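The refractometer and the cider

I promised my sister I would write this down before I forgot it all, so if you came for the plum cake recipe, it is one post back and I'm sorry for the detour.

We pressed apples in September, same as most years. I have been making cider in the basement for a good while now, and for most of that time I used the glass hydrometer that came with my first kit. You float it in a tall jar of juice, wait for the bubbles to let go of it, bend your knees until your eyes are level with the line, and read off the number. It works fine. The trouble is that it drinks a whole jar of juice every time you want to know something, and when you are making small batches the way I do, that jar adds up. (I know some people pour it back. I can't bring myself to, and so I drink it, and by week three it is not very nice to drink.)

So this year I bought a refractometer. It is a little tube you look through, with a slanted glass plate at the front and a flap that closes over it. Two drops of juice on the plate, close the flap, point it at the window, and there is a blue part and a white part with a line between them. Where the line crosses the scale is your sugar reading. I got mine from Lotico, who took their sweet time mailing it but packed it very well, and I checked it with distilled water before I did anything else. It read a hair above zero. There is a tiny screw on top for that, and a tiny screwdriver in the case, and I was far too proud of myself after turning it.
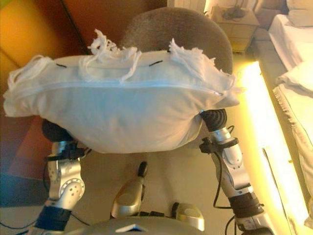
Page last changed: Wednesday, October 16, 2024

The fresh juice was a pleasure to test. I went from bucket to bucket with my dropper like a doctor on her rounds, rinsing and wiping in between, and wrote everything in the green notebook. The russets were the sweetest by a good margin, which I could have told you with my tongue, but it was nice to have it on paper.

Then the yeast went in, and a couple of weeks later I took another reading and got a real fright. The number had come down some and then just sat there. I moved the carboy closer to the furnace. I gave it a swirl. I took another reading two days after that and it had hardly budged, and I was ready to go out and buy more yeast when I thought to call Koen Meijer.

Koen taught high school chemistry until he retired, and he is a patient man on the phone. He asked me what I was measuring with, and when I told him he made a little "ah" sound. The refractometer, he explained, looks at how much the light bends going through the liquid. Sugar in water bends it by an amount the scale knows about. But alcohol bends light too, more than plain water does, and once you have some of both in there the scale has no way of telling them apart. So it reads too high, and the further along the cider is, the more wrong it gets.

He told me there are correction formulas, and that they work pretty well if you know the reading you started from. I did, thanks to the green notebook. I sat at the kitchen table with a pencil and made a mess of it twice before it came out sensible. After that I got the old hydrometer out anyway, filled the jar, bent my knees, and the two agreed closely enough to suit me. The cider was very nearly finished. It had been bubbling along happily the whole time I was fretting over it.

My arrangement from now on is the refractometer on pressing day and the hydrometer at the end, with one jar sacrificed and no complaints. In between I am going to try to leave the poor thing alone.

A few small things I want to remember for next year. Let the drops sit on the plate for half a minute so they come to the same temperature as the glass. Wipe the plate with something soft and damp - paper towel leaves lint and may scratch it. Strain the juice if it is very pulpy, or the line goes fuzzy and you end up squinting and guessing.

Koen is coming by to taste it once it clears, and he has asked for a bottle of the russet. I've set 3 aside with his name on them.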